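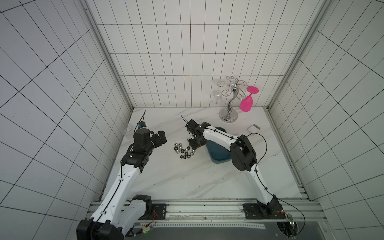
散落的小五金，摊在白色大理石纹台面上。

我家抽屉里有一个铁皮饼干盒，专门装“拆下来多出来的”螺母和垫圈，攒了好几年，从来没理过。一月份放假那几天，我想给阳台的架子换个M8的螺母，在盒子里翻了快半个小时，翻出来一手锈渣，最后还是下楼去买的。回来越想越气，索性把整盒倒出来，洗一遍，分一遍。这篇就写写我是怎么弄的，步骤很土，但是管用，群里有几位朋友问过，干脆一次写全。

先说要准备的东西，基本都是家里现成的：

一个浅盘子，塑料的，最好有圆角，肥皂盒那种大小就行
一两个透明塑料杯
白醋或者柠檬酸
洗洁精一点点
旧牙刷
旧毛巾，或者厨房纸
吹风机
一根M6、一根M8的螺栓，拿来试牙
一块磁铁
小号分格盒

分格盒我用的是Zetwood的，格子能自己插隔板，小垫圈不会从隔板底下钻过去。之前买过一个便宜的，M3垫圈全混到隔壁去了，等于白分。你手上有什么就用什么，买之前记得把隔板插上摇一摇，听听动静。

第一步，找一块浅色的台面把东西倒出来

我强烈推荐浅色台面！以前我在深色木桌上干这个活，发黑的小垫圈放下去就跟没了一样。白底上深的浅的都显眼，掉一个也容易找。台面怕刮的话先铺一层旧桌布，别拿着铁件在石面上拖，醋也不要直接滴在天然大理石上，会烧出印子来，擦不掉的那种。（我舅舅家的窗台就是这么毁的，到现在还压着一盆绿萝。）

倒的时候慢一点，贴着台面倒。从半空往下倒，螺母会弹，弹到冰箱底下就别想要了。

第二步，粗分

这一步别讲究，只分三堆：六角螺母一堆，圆的垫圈、圆环一堆，剩下奇形怪状的一堆。方螺母我放在第三堆，老家具上拆下来的居多，平时用得少，可真要用的时候五金店还不一定有，别扔。

锈得牙都看不见的，扔。裂的，扔。弹簧垫圈已经压平了的，也扔，再装上去也没什么弹力了。我那一盒光扔就扔了小半斤，手很疼心也疼，哈哈。

第三步，浅水洗

重点来了。我一开始是用大碗洗的，水放得深，还挤了一大坨洗洁精，结果泡沫一盖什么都看不见，捞的时候全靠摸。后来是老邻居麦耀宗路过看见，说你弄个浅盘，放一层水就够了。试了一下，真的舒服太多，一眼能看到底，想捏哪个捏哪个。

有油的先过一遍洗洁精水，牙刷在螺纹里转几圈，再换清水。一次不要放太多，叠在一起的话底下那层等于没洗。

有锈的另外拿杯子泡白醋，水和醋一比一，泡三十分钟先捞一个看看，不行再接着泡。镀锌的件不要泡醋！那层亮亮的镀层会被吃掉，出来灰扑扑的，以后锈得更快。分不清是不是镀锌的，就先拿一个最不心疼的试。
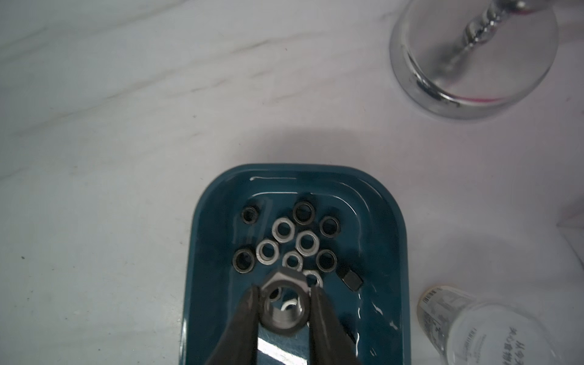

浅盘里一层清水，深色和银色的圆环散在里头，夹起来的是一颗六角螺母。

捞的顺序我习惯先大后小。大的六角螺母夹住两个相对的平面最稳，夹尖角容易滑，一滑就带着水飞出去。小垫圈贴在盘底的时候很难捏，有两个办法：一个是把它推到盘边，顺着边往上带；另一个是用磁铁隔着塑料袋吸，吸上来把袋子翻个面，垫圈就兜在袋子里了。不过不少不锈钢件磁铁吸不住，铜的也吸不住，吸完记得再看一眼盘底。

第四步，弄干

这步千万别偷懒。我头一回洗完就摊在毛巾上去睡觉了，第二天一早，毛巾上一圈一圈黄印子，等于刚除完锈又长了一层。

现在的做法是捞出来先在毛巾上滚一滚，把四角兜起来晃几下，再用吹风机开热风吹几分钟。螺母要立起来吹，孔里最容易存水。吹的时候离远一点，小垫圈很轻，风一大就跑了。吹完摸一下会烫，晾凉再收。铁件最后薄薄抹一点缝纫机油，不锈钢的就不用了。

第五步，细分

细分用螺栓试最快。拿那根M8的往螺母里拧，能顺顺当当拧进去三圈以上的就是M8；拧半圈就卡的，多半是细牙或者英制，别硬拧，单独放一格。我专门留了一格写“英制？”，问号也写上去了，因为我自己也拿不准。

垫圈就往螺栓上套，能套进去又不太晃的归一类。颜色也顺手分一下，黑的和银的别混着放，装家具的时候一黑一银并排在那里，真的很难看（我老婆原话）。

每格贴个标签，写规格就行。我贴在格子里面的底上，没贴盖子，盖子转个方向就对不上号了，吃过这个亏。

几个常被问到的

有人问能不能直接上超声波清洗机。区智明有一台，他说油污洗得很干净，厚锈还是得先泡。我没有，就不多讲了。

泡过锈的醋怎么处理？我是加一点小苏打，等它不冒泡了，再兑水倒掉，水龙头多开一会儿。

孩子能不能一起弄？大一点的可以，分黑的银的他们玩得比我还起劲。三岁以下就算了，这些东西太小，塞嘴里不得了。

还有人问多久理一次。我现在改成拆下来的当天就擦干净丢进对应的格子，不过奇形怪状那一堆还躺在饼干盒里没动，里面有几颗方螺母，牙距量了两遍都对不上。谁家有老式的牙规，方便的话借我用两天。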